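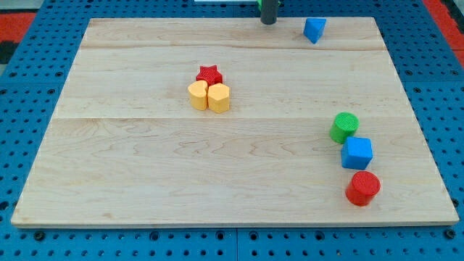 Cilitthorpe Community Workshop entered the second half of its grant year with the board-making course as its main activity, and this report covers the work done under that heading from June onwards. The course teaches participants to select, joint, glue and finish a serving or chopping board, and the finished boards are sold to meet part of the workshop's running costs. The pale board on the blue pegged surface is of the pattern now used for all beginners. It is glued up from three planks of unequal width, with the widest along one long side and the corners left square. The two seams are faint, and the grain on the wide plank has a good deal of figure in it. Under the earlier pattern, participants glued up five narrow strips of equal width, and the number of joints led to a high rate of rejection at inspection.

**Prepared by:** Rhona Kinnear, Workshop Manager

**For:** Kenneth Forsyth, Skevley Fund

**Date:** Sunday, November 20, 2022

## Attendance and output

The target agreed with the Skevley Fund was 80 completed places on the course by the end of the grant year. At the time of writing 90 places have been completed, and the autumn evening group has a waiting list. Most participants were referred by the Jindier employment scheme. The remainder applied directly, in most cases after visiting the stall at the summer market.

Each participant makes one practice board, which they keep, and is invited to make a second for sale. Take-up of the second board has been lower than hoped among the daytime groups. Ailsa Niven, who leads those sessions, reports that several people found the sanding and oiling stages tiring at the end of a long morning. From January these stages will be moved to a separate session.

## Quality and inspection

Every board intended for sale is inspected before it is oiled. The inspector checks the following:

- joints closed along their full length, with no visible glue line
- board lying flat, without rocking
- edges free of splinters and tool marks
- faces sanded evenly, including across the seams

Boards that fail on the first or last point are returned to the maker where this is practical. Boards that fail on flatness are more difficult to recover, and some have been cut down for smaller items. Chih-ming Ko has revised the clamping instructions and shortened them to a single page, which is now fixed above each bench. Fewer boards have been returned for open joints in the autumn groups than in the summer ones, although the summer groups were larger and the comparison should be read with that in mind.

## Timber supply

Timber has been the main difficulty of the period. The supplier at Cuervo gave notice in the summer that short lengths would no longer be set aside for us at the reduced rate. The new pattern eases this problem to some extent, as planks of different widths can be used together and less is lost in ripping stock down to a common size. Ihor Savchuk is in discussion with two joinery firms about regular collection of their offcuts. Neither arrangement has been confirmed.

## Finance

Sales of boards in the period came to £787 after stall fees. This sum has been set against the cost of glue, abrasives and finishing oil, as agreed in the grant conditions. Spending on timber is above the budgeted figure. Spending on tutor hours is below it, owing to the cancellation of 2 sessions in the summer when the extraction system was out of service. We request the Fund's approval to move the underspend on tutor hours to the timber heading. A statement of account will follow under separate cover.

## Work planned for the remainder of the year

The evening group will continue on its present timetable. A short follow-on course is proposed for those who have completed a board and wish to learn edge shaping and the cutting of a handle or juice groove. It would be led by Ailsa Niven and limited to six people, that being the number of benches with suitable clamps. No additional funding is sought for the follow-on course in the present year.

The workshop would welcome a visit from the Fund before the spring. Thursday evenings are the most suitable, as boards at all stages of making are then on the benches.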